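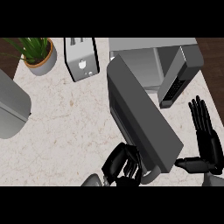

Work at the marble counter, with the toaster and microwave along the back.

Kitchen Tips: When the Robot Stops at the Microwave

The Ronlow household service desk has received reports of the Eltar two-armed kitchen unit stopping with fault 73 while at a microwave door. The fault means that a hand has met more resistance than it expects. Residents are asked to observe the following.

Do not pull on the fingers. Press the stop button and wait 45 seconds before reaching into the work area.

Keep your own hands out of the space between the robot hand and the door. In the case reported on 19th August, a resident's thumb was pinched there when the arm was restarted too early.

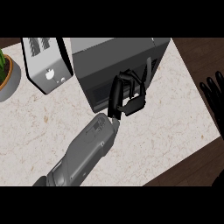
One hand at the front of the microwave, the other over the wood.

Check both arms before restarting. The idle hand may move first - often to the side where people stand.

Wipe grease from the door and handle with warm water and a little dish soap. Dry them fully.

Leave plants and small appliances where they were when the unit was set up. If one must be moved, run the counter check again from the menu.

If fault 73 returns, switch the unit off at the wall and write to Raghda Salameh at the service desk, quoting notice 376.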